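The bench at the end, and the people who stand at it

I work for Fladik, a firm that takes in old office computers and sends them out again in a fit state. When the robot arm arrived we were given a talk with slides. It would free us from repetitive work, the slides said, and I looked along the row at Doina Milošević, who has done repetitive work beautifully for 23 years and hadn't asked to be let out.

I've no quarrel with the machine. It doesn't eat other people's yoghurt. My quarrel is with the word "free", which in a workplace tends to mean that you will be moved to a different chair and given a form.

Take the job itself. Parts go in a tray at the side of the case, each in its own slot, because the arm likes to be told where things live. Then it does the fitting, or has a go at it. Doina used to keep her parts in a biscuit tin and find them by feel. Laying out the tray is now somebody's task, and it's listed on the rota as "preparation", one grade below what Doina was on before.
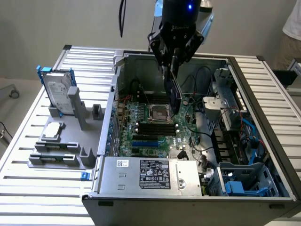 Does the robot do the job faster than a person?

On a good afternoon it keeps pace with a new starter, but someone experienced still beats it comfortably, and the gap gets wider when you add the time spent setting up the tray.

Management knows this, to be fair. Haris Radulović, who runs our floor, put it to us quite plainly in June: the arm is slow now and will be quick later, whereas we are quick now and will be retired later. I thought that was a bit bald for a Thursday, but I couldn't fault the sums.

What has changed most is where people look. We used to look at the computer. Now we look at the arm looking at the computer. Fatemeh Parsa spent 9 years learning how hard you can press on a memory module before you ought to stop and think again. That knowledge was in her thumbs, and she has since been asked to write it down. Her first draft said "until it feels right". It came back with a comment asking for units.
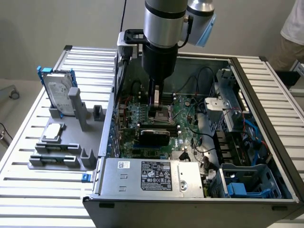 The arm at work over an open Dell, with its parts tray alongside.

She's had no extra money for the writing, and this is where I stop being amused. If a firm wants what is in someone's thumbs, it should pay for it as it would pay for anything else it means to keep. Fladik paid the supplier, and paid for the slides. The 64 of us on the floor got a mug.

I'd also like the grades put back. Watching a machine do your old job, and knowing when to stop it, is harder than doing the job. You can't daydream, for one thing, and daydreaming was half the appeal. Yuk-lan Shek says she goes home more tired than she did when she was lifting cases all day.

There's a meeting about all this next week, in the small room with the bad chairs. I've put my name down to speak after Haris, and Doina is bringing the biscuit tin.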